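Build partners wanted for a two-arm grocery shelf robot (Trenden shared workshop)

Posted by Reinhold Ehlers
Unpaid, evenings, starts in February

I'm looking for people who want to help finish a robot cell that stocks a small grocery shelf. Two arms, one shelf, a lot of pasta. It lives in the back bay at the Trenden workshop, it moves, it picks things up, and it has reached the point where one pair of hands (mine) is slowing it down. I would love company!

The project is called Tadar. I started it in my garage with one arm bolted to a scrap door, then moved it to Trenden when the second arm arrived and the garage stopped being big enough for a car and a hobby. Both arms now ride on an aluminum rail, with tiled walls on three sides and a green two-tier shelf at the back. The job I've given it sounds simple: pick up a package from the floor and put it on the shelf so a shopper could read the front. Boxes of rigatoni are friendly. Long bags of spaghetti are a whole different animal, and I find them completely fascinating. They flex, they roll a little, and the shiny film plays tricks on the cameras.

What I could use help with

Grippers. The fingers are plain wedges and I want to try softer tips. If you can draw a part and print it, you'll have something to hold in your hand by the end of your first evening. Trenden has two printers and a drawer full of flexible filament that I keep meaning to use.

Wiring. I have a small board hanging by the left base that deserves a proper enclosure, and the cable routing on both arms could be a lot neater. Good first job for someone who has only soldered a kit or two and wants to get better.

Software. Mostly Python. The goal for spring is 50 placements in a row without me touching anything. My best run so far is 16, and I danced around the bay like an idiot.

Patient people. I need someone to set out packages, start a run, write down what happened and do it again. We want 300 logged runs by the end of March, and it's much more fun with two people and a radio.

What you need

No degree, no robot experience. You should be 18 or over, comfortable with a hex key, and able to make one evening a week from 6:30 to 9. Closed shoes, please, and long hair tied back near the rail. If you already have a Trenden membership, great. If you don't, you can come in as my guest for the first month and decide after that.

What you get

Time with real hardware, your name in the build log, and a vote on what we try next (I'm rooting for egg cartons, but I can be talked out of it). My parts budget for the year is $1000, most of it still unspent, so good ideas can turn into parts pretty quickly.

To join, leave a note in the Tadar folder on the members' board or write to me through the workshop's contact page. Tell me what you've built, even if it was a birdhouse, and which evening suits you. I answer everyone.

Spaghetti work at the cell:

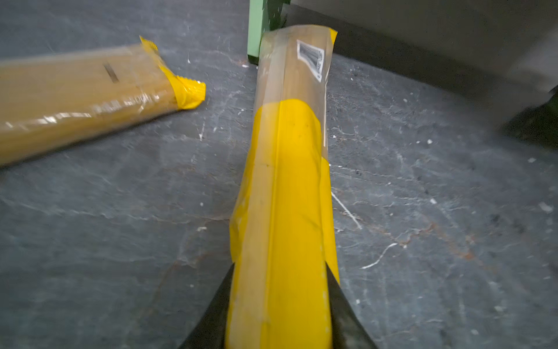
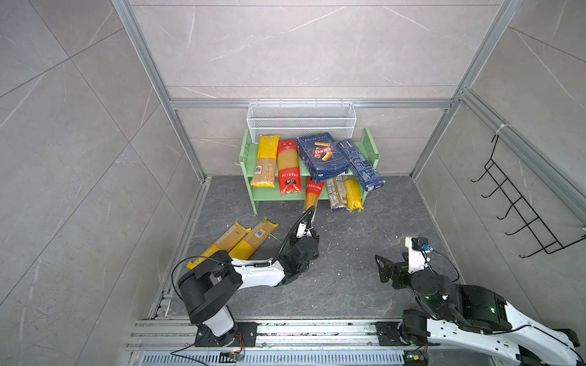

Jocelyn Dizon wrote: Count me in for grippers! I've been casting silicone pads for a label feeder and have plenty left over, two hardnesses. Would you be open to pads that slip over the wedges you have now, so we can swap them between runs? I can do any evening after 7, and I'd like to see how the soft ones handle the spaghetti bags before anyone redraws the whole finger.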